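I've been getting old motel suites ready for buyers at Grerivmont, and the kitchenettes always eat up my week! Start with the drawers. Pull them all the way out, vacuum the runners, then rub a plain candle stub along them.

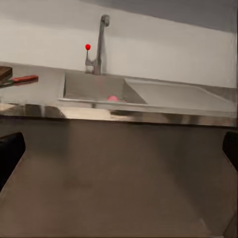

Next, the smell (closed-up rooms always have one). I leave a bowl of baking soda in the fridge overnight and prop the door with a rolled towel. 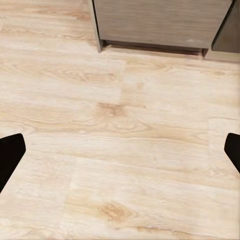
Yasmine Benjelloun
Resale Prep Lead, Fondow

Squeaky hinges get a dab of petroleum jelly on the pin. Spray oil drips, and I've scrubbed enough carpet, thank you.

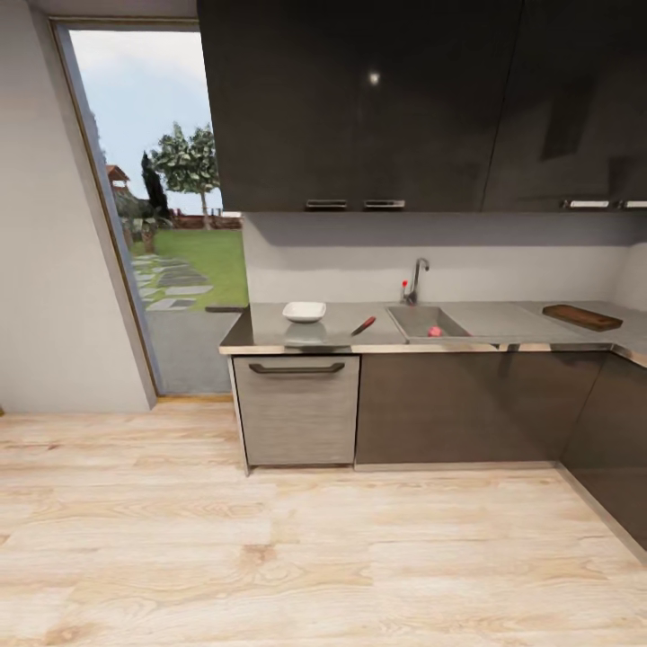 Label your keys before you do anything else, too. We had 368 of them in one bucket last November and it took me two evenings to sort them out.

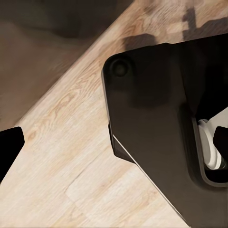 Touch-up paint should be tested in daylight and again at about 20 minutes past sunset, with the lamps on. Dark colors are the sneaky ones. Look how that matte charcoal goes almost pure black toward the lower right, and you'll see why I dab my sample in a bright spot and a dim one. Let it dry fully before you pick.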